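What does it mean when one company buys a bit of another?
Search this site Type a word and press enter 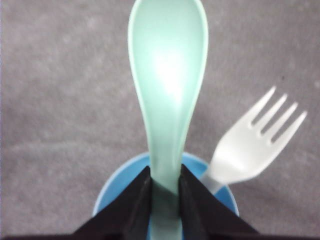
A green plastic spoon

Have you ever heard a grown-up say they "own shares"? I used to think it meant sharing crisps! It's a bit different, so let me tell you about a pretend-sounding but very serious thing called a share.

Think of a TV company. I'll use one called Zoverby, which makes cartoons and a quiz show I love. Running a TV company costs loads of money (cameras, costumes, people to draw all those cartoon dogs), so Zoverby cut itself up into 100 equal pieces, a bit like a huge cake. Each piece is a share. If you buy one, you own a tiny slice of the company.

Now along comes Tuner, a radio company from Riihimäki, a town in Finland. Tuner likes the look of Zoverby and buys 12 shares. How much of Zoverby does it own now? Twelve slices out of a hundred, and we write that as 12 per cent. "Per cent" just means "out of a hundred".

So what does Tuner get? When Zoverby makes a profit, it might hand some of the money out to everybody with shares. Tuner also gets to vote on big decisions. More shares, more votes!

If Tuner ever bought more than half the shares, it would have more votes than everyone else put together, and it could choose who runs Zoverby. People call that a takeover. It sounds like pirates, but mostly it's a lot of meetings and signing things.

Share prices go up and down, too. A share can be worth more in February and less by the summer, so buying them is always a bit of a risk.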